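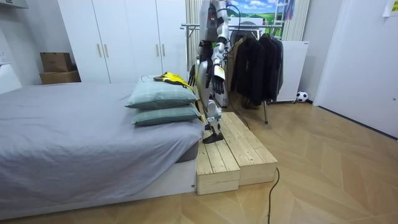
Attachment 1: bed and pillows, small bedroom

Ticket 3770 -- Wandier campervan rental, Ikesdale depot
Opened 2025-05-18 by Thắng Lý
Issue: Leisure battery drops out overnight, fridge off by morning. Van has 210 miles on this booking.
Checked main fuse, OK. Reset the Hviid charge controller, no change.
Customer drove to Mekinport with the split charge switch on. Battery still low on arrival.
Found loose ground strap under passenger seat. Tightened it -- voltage now steady with fridge running.
Status: open, customer to report back after one more night.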